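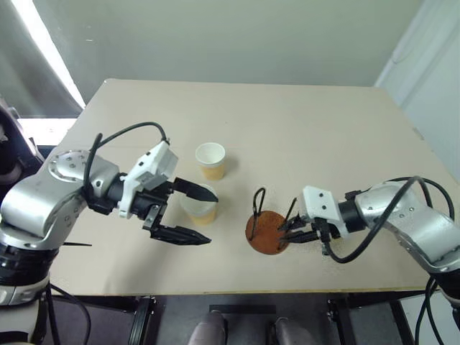
Clinuvley Football Ground: Pre-Season Safety Inspection, Checklist and Comments

The inspection covers the playing area, the Ramasamy Stand, the standing terrace, the dressing rooms and the refreshment points at Clinuvley, in the condition in which they are to be used for home matches of Stitum FC. It replaces the checklist issued last April. Glass and cans remain prohibited in all spectator areas and at the officials' table, and drinks are to be served in plastic cups only. Items are marked Satisfactory, Action Required or Not Inspected. An item marked Action Required must be closed by the ground manager before spectators are admitted.

Inspector: Brigitta Zürcher
Accompanied by: Esmaeil Shirazi, ground manager
Electrical items: Florian Marti
Copy to: Rüdiger Engelhardt, match operations

Section A. Playing area

A1. Surface free of holes, stones and exposed irrigation heads.
Satisfactory.
Comment: One irrigation head near the north touchline sat slightly above the turf at first inspection. It was reset in the presence of the inspector and checked again with a straight edge.

A2. Goals anchored, nets secured, no open hooks on posts or crossbars.
Action Required.
Comment: Both main goals are sound. The portable training goal stored behind the east corner has no counterweight fitted. It must be chained to the fence or removed from the ground on match days. Children have access to this area at half-time.

A3. Corner flags of correct height, with rounded tops.
Satisfactory.

A4. Run-off area clear of obstructions on all sides.
Action Required.
Comment: The Muridik advertising boards on the south side have been moved closer to the touchline than shown on the approved plan. The boards are to be returned to the marked line. Rubber edging has come away from two boards and must be refitted.

A5. Team benches fixed to the ground, roof panels intact.
Satisfactory.
Comment: Light scratching to the panels on the visitors' bench. No cracks found.

Section B. Ramasamy Stand

B1. Seats firmly fixed, no broken backs or sharp edges.
Action Required.
Comment: The stand holds 460 seats and every row was walked. Loose fixings were found on 13 seats, mostly in the upper rows nearest the stairway. These seats have been taped off and must not be sold until repaired. The ticket office has been told.

B2. Gangways clear and of full width, step edges marked.
Satisfactory.
Comment: Step markings were repainted over the winter and are easy to see from above and below. The inspector asks that the same paint be used on the terrace.

B3. Handrails and barriers secure.
Satisfactory.
Comment: Tested by hand pressure at each post. A full load test is not part of this inspection and is recorded in a separate file held by Alois Gasser.

B4. Exit gates open outward, unlocked and staffed while spectators are present.
Action Required.
Comment: The gate at the west end opens fully but drags on the paving — one steward alone found it difficult to move. The hinge is to be adjusted. Until this is done, two stewards are to be posted at the gate from opening until the stand is empty.

B5. Spaces for wheelchair users level, with a clear view of play.
Satisfactory.
Comment: Companion seats are in place. The waste bin beside the ramp should be moved to the other side of the path.

Section C. Standing terrace

C1. Surface even and free of standing water.
Satisfactory at the time of inspection.
Comment: The drain at the foot of the terrace contained leaves. Weekly clearing is to be added to the ground staff's duties during autumn.

C2. Crush barriers free of rust and movement.
Satisfactory.
Comment: Surface rust at the base of one barrier has been treated. To be looked at again at the mid-season visit.

C3. Home and visiting supporters separated as shown on the approved plan.
Not Inspected.
Comment: The dividing fence had not been put up. Mr. Engelhardt is to confirm its position in writing before the first league match.

Section D. Dressing rooms and officials' area

D1. Floors slip-resistant, drains covered.
Satisfactory.

D2. Hot water limited to a safe temperature at showers.
Action Required.
Comment: The mixing valve in the visitors' dressing room responds slowly. Service by a qualified plumber is required, and the service sheet is to be attached to this report.

D3. First aid room unlocked, stocked and reachable by stretcher.
Satisfactory.
Comment: Stock checked against the list inside the cabinet door. Cold packs are low and should be reordered. The defibrillator showed a ready light.

D4. Officials' route to the field protected and free of public access.
Satisfactory.

Section E. Electrical and lighting

E1. Floodlight masts free of visible damage, access doors locked.
Satisfactory.

E2. Emergency lighting operates on loss of main supply.
Action Required.
Comment: Mr. Marti carried out the test at 7:30 p.m. All units in the stand came on. The unit above the terrace turnstiles did not, and a replacement has been ordered.

E3. Public address system heard clearly in all spectator areas.
Satisfactory.
Comment: Speech was clear in the stand and on the terrace. The volume in the parking area is low but acceptable. The evacuation message should be read out in full at the next stewards' briefing.

Section F. Refreshment points

F1. Fire blanket and extinguisher within reach of each cooking position.
Satisfactory.

F2. Gas bottles stored outside, upright and chained.
Action Required.
Comment: Bottles are outside and upright, but the chain was not fastened. Corrected during the visit. Staff are to be reminded of the rule.

F3. Lines for service do not block exits or gangways.
Not Inspected.
Comment: Can only be judged with spectators present. To be observed at the first home match.

Result of inspection

The ground may be used for training with immediate effect, subject to item A2. Admission of spectators is withheld until all items marked Action Required in Sections A, B, D and E have been closed and signed by Mr. Shirazi. Items C3 and F3 will be reported separately. Questions about this checklist should be sent to Ms. Zürcher through the club office.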